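Workshop notebook, November, Monday, a little after 4 in the afternoon

Back at the bench after the long weekend and the first thing I did was make coffee, and the second was to look for the 6 mm drill bit, which was in the coffee tin. I'm writing that down so that whoever put it there (me, I think, very possibly me) remembers to look in the tin next time as well.

The main business today was the wall behind the long bench, which Areti and I have been promising to sort out since before the Lambrakis cabinets went out the door. Everything on that wall had crept. Pliers were hanging with the brushes, the good square was behind the radio, and there was a loop of picture wire that I have now moved four times without once wondering what it was for. We took the lot down before lunch and laid it all along the bench on an old sheet, and I have to say it was a cheerful sort of mess to stand in front of, like a yard sale where you already own everything.

Areti's plan, which she drew on the back of the Prirkalar delivery slip, is to hang things by job and let the sizes fall where they may. So the stuff for a quick repair goes together, the painting things go together, and the measuring things get the spot by the window where the light is best. My own plan was to go by size, big at the bottom, and I argued for it through most of a sandwich. Hers is better. I walked through a whole imaginary door repair with each layout, arms out like a sleepwalker, and with mine I kept crossing the room.

We cut the last of the board in the morning, 900 mm on the long side, and sanded the edges by hand. The offcuts were too nice to throw away, so we are using the narrow ones as small test boards. You can hang three or four things on one, live with it for a few days, and change your mind without having to empty a wall.
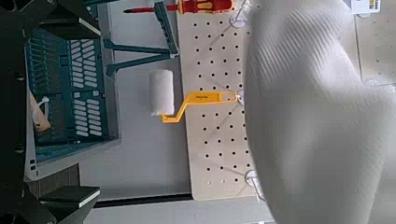
Spacing has been the real puzzle, far more than which tool goes where. A row of hooks looks generous when it's bare, and then you hang something with an elbow in it and half the row is gone. The little yellow paint roller is the one that taught us this. The grip runs across the board and then the frame bends down and back again, so the white cover ends up over to the left, past the edge of the board, and it needs far more room below its hook than you'd guess from looking at the handle. The screwdriver with the red and yellow handle is no trouble at all by comparison, it just lies straight across up at the top and asks for nothing. So the rule for now, written in pencil on the wall itself: give anything bent a free row underneath, and let the straight things share.

I would like to try the roller on the other side too, with the cover pointing toward the sink, as that is where a person is usually standing when they want it. Areti thinks I'll knock it with my shoulder every time I go past. We agreed to give it a week and keep a tally.

About the hooks. The Sultik ones came in a box of 16 and I was ready to dislike them, having grown up with the bent steel kind that come out in your hand every time you lift something off. So far they have behaved. The trick is to push in and then down, with the thumb close to the board, and to stop when it feels stiff. I pushed one too hard and had to coax it back out with a butter knife and some bad language. Please don't use the good chisel for this. Efraín, I mean you, with affection.

Efraín came by at three with the Trindby brackets and stayed to help, meaning he stood well back, squinted, and told us the top row was crooked. We put the level on it. It was crooked. The left batten had dropped a little where the plaster is soft, so we backed the screws out, packed behind with a sliver of shim, and drove longer ones in. It pulled up nicely and the level is happy now, though I'd like to check it again once the heavy things are up.

Still to do: outline the tools in pencil once the tally is done, before anyone gets out the paint pen. Find a home for the caulking gun, which hangs badly from everything. Order another box of hooks. Ask Areti if the picture wire is hers.

Swept up, sheet shaken out in the yard, drill on the charger. The 6 mm bit is in the drill case, second slot from the left.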